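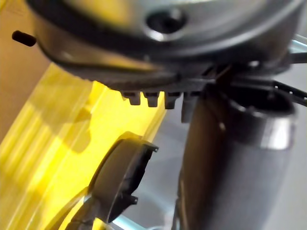
I'm trying to sort out how we store a lot of black plastic shells on open shelves, and I've got to the stage where I need somebody else's brain on it. My main trouble is telling dark things apart. Dark grey against dark grey just turns into one lump as far as my eyes are concerned, and you only get a proper outline where there's light coming from behind, the way it does through the gaps in that row of four little teeth. Put the same sort of shape against something equally dark and I'd be feeling for it with my fingers. So colour and light matter to me a lot more than they would if we were storing, say, oranges.

The shells are moulded, with raised rims and rounded ends, and they have an open cavity on one side. Some have a tab or a little flap that sticks up. They won't stack. I've tried rim to rim (they slide off), nested (the tabs catch) and on end like plates, which worked nicely until I took the first one out and the rest lay down one after another, very slowly, while I watched. At the moment they just lie along the top of the shelving in a line, which looks lovely and takes up far too much space. I have 44 to find homes for now and there's a delivery of 126 due in June, so lying them along the top isn't going to last!

The shelves are bright yellow and glossy. I love the yellow. Whoever picked it did me a favour, as you can spot a black thing on it from the doorway. The gloss is less of a favour. Things skate on it if you reach for one and nudge its neighbour, and the finish shows every scuff. There's also a seam across the top where two boards meet, and I've been leaving a bit of space either side of it as I'm not sure whether small lips like that will catch a rim when I pull a shell forward. Is that daft? I do run my hand over it a lot.
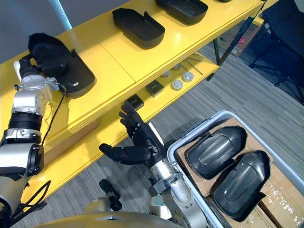
The lower level is where I get really stuck. Anything I put down there ends up in the shade of the top board, so I lose the nice contrast and I'm back to dark on dark. I was going to use it for the small bits and keep the big pieces up top, but small and dark and in the shade is the worst of all worlds, isn't it? My other thought was small bits up top in trays and the shells below, where at least they're big enough to find by their outline.

What I'd like to know, in no special order:

- is there a liner that stops things sliding but doesn't go sticky or leave marks on a glossy top? I've seen Brovuline matting mentioned but only in grey, and I do not want to cover up my yellow with grey
- cavity up or cavity down? Up collects dust, down hides the tab, and the tab is how I tell which one it is
- would you use dividers, and if so made of what
- has anyone done labels on a shelf edge that stay on when people brush past all day

Budget is small. I can cut and drill things but not beautifully. I'm happy to buy a few trays if someone can tell me they're worth it.

Debashish Talukder
Asked 2026-02-27

---

## Bukola Briggs

Ooh, I've been through nearly all of this with black mouldings of my own, so you're getting the long version, sorry.

Cavity down, I'd say, if they're going to sit for weeks. I started out with everything cavity up because it looked tidy, and come spring I was blowing fluff out of every single one. If the tab is how you recognise them, put a paint pen dot on the outside of the shell near one end, one colour for each sort. White and pale blue both show up well on black. Yellow does too but it'll get lost against your shelf if you're looking from the side. Try the pen on a spare first, some plastics hate it and it flakes.

For the sliding, don't line the whole shelf. Cut strips. I use the ribbed rubbery stuff that goes in the bottom of drawers, in strips as wide as my hand, two along each shelf with bare board between them. The shells rest across both strips and don't budge, and you still see plenty of colour in the middle. The Brovuline one does come in grey, you're right, but I've had a clear one from Begum (the hardware shop in Curnska, they'll post it) which was cheaper and you can hardly see it. It did go a bit cloudy after a year. I lifted it, washed it in the sink with washing-up liquid and put it back, and it's been fine. Lift it every few months anyway. The cheap foamy kind will stick to a glossy top in a warm room and then you're picking it off with your nails.

The seam: not daft at all. Put a strip straight across it and stop worrying. If your fingernail catches as you slide it over the join, that's enough to catch a thin rim. You could also rub a bit of candle along it but then nothing will stick there ever again, so do the strip.

Dividers, yes, but short ones. Everyone makes them too tall. They only need to come up to half the height of the shell to stop the plates-falling-over business you had. I did mine in correx, that fluted plastic board estate agents use for signs, folded into a zigzag. No glue. You stand the zigzag on the shelf and drop a shell in each dip with the rounded end down. It weighs nothing and if the next batch is a different size you just fold another one. On a 1000 mm shelf you'll fit a lot more on end like that than you will lying down. Measure the thickest part of yours, add a finger's width, and see what it gives you before you buy anything. 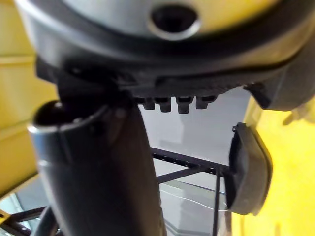
The other thing that helped me was using upright space I'd been ignoring. If any framework near your shelves has a row of holes punched in it, you can hang things from it with S-hooks or a bit of cable tie, and small trays with a lip will often hook straight on. I've got my pens, the cloth and the roll of labels hanging that way, and it cleared a whole corner of shelf that I'd sworn was full. Do check it's fixed firmly before you put weight on it. Mine wasn't! I only found out when I leaned on it.

About your lower level, I'd put the big pieces down there and the small ones up top in shallow white trays. White, please, whatever else you do. A black part in a white tray is findable in any light, and you can pull the whole tray out and take it to the window. I had Hatier trays for a while and liked them but the corners cracked, so I wouldn't spend much. Takeaway lids work. So do the lids off ice cream tubs, if you can face the ice cream.

If you can manage a stick-on light under the top board, even a cheap battery one, point it at the back and not at the front edge. Lighting the back gives you the outline effect you were talking about. Same reason a black cat is easy to see on a windowsill and impossible on the stairs.

---

## tallpaul_sheds

Just get boxes with lids. Write on the box. I don't understand why people put things on open shelves and then complain about dust.

> **Debashish Talukder:** Fair, but I need to see them and get at them a lot through the day, and lids would drive me up the wall. Might do it for the overflow in June though, so thank you.

> **tallpaul_sheds:** Clear lids then.

---

## Wrenfold

Agree with most of what Bukola says, apart from the correx, which I found too slippery. Mine crept forwards every time somebody shut the door. If you go that way, tack the two ends down with a dab of removable putty or stand the whole thing on the rubber strip.

On labels, nobody's answered that bit yet. Paper under clear tape will curl on a glossy edge. What's lasted for me is:

1. wipe the edge with surgical spirit and let it dry completely
2. use a label with rounded corners (or snip them yourself, it takes a second)
3. put it on the vertical front edge and keep it well away from the lip where sleeves drag
4. press it down hard with the back of a spoon

Black print on white. I tried black on clear so that the yellow would show through and it looked great close up, but I couldn't read it from a step back, particularly the lower ones. Magnetic strips are nicer if your edge is steel. Try a fridge magnet on it and you'll know.

I'd also keep one bit of shelf free on purpose, wide enough for one big shell, so there's somewhere to put the thing in your hand down while you move another. I used to fill every gap and then end up balancing stuff on the floor.

> **Debashish Talukder:** The spoon trick is brilliant, I've been using my thumb and wondering why they all peeled. I've ordered the clear strips and started on the paint dots (pale blue for the big ones). One question for Bukola, do your zigzags have the flutes running up and down or along? I folded a test one with them going along and it keeps trying to open out flat again.

> **Bukola Briggs:** Up and down, so you're folding along a flute. Slit just one skin with a knife on the outside of each fold and it'll sit where you leave it. Mind your fingers, the blade follows the flute very fast!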